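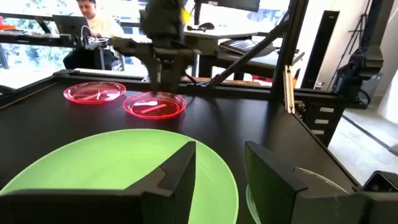

**August, notebook, 7:40 am**

Back on the sourdough rye. The Jova starter finally doubled overnight (I'd moved it up to the shelf over the fridge, and wow, it likes it up there), so I went ahead and mixed the big batch before I'd even had coffee.

- 800 g flour, the Ezeani dark rye cut with bread flour
- 11 g salt
- water at 67% this time, down a bit from the last batch, which slumped all over the stone

The dough felt so much better in the hands! Still tacky, but it held a ball. I skipped the caraway because I want to know what the flour tastes like by itself. If anybody opens the second bag, please write the lot number in here. Mine is 2929 and I'd love to compare.

**1:15 pm**

Bulk went long. I got caught up scraping the proofing baskets and forgot to do the third fold, so it only had two. It looked fine anyway, with nice bubbles down the side of the tub. Shaped two rounds and one sort of torpedo (my torpedoes need work).

The Rulteo oven is still running hot at the back left. I'm turning the loaves halfway through until we get the new thermostat in.

**Tasting, 5:30 pm**

Plates for the tasting: mixed colors, with the clear green one, the pale blue oval and the terracotta-orange one all in the set.
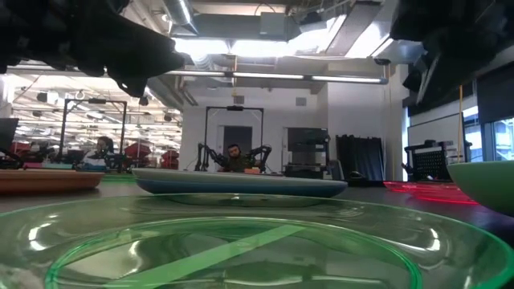
## Next batch

1. Same water, but do all the folds!
2. Try the Esetti malt, one spoonful to start.
3. Leave one loaf uncut until the next day. The crumb was still gummy in the middle and I think I sliced it too early, again.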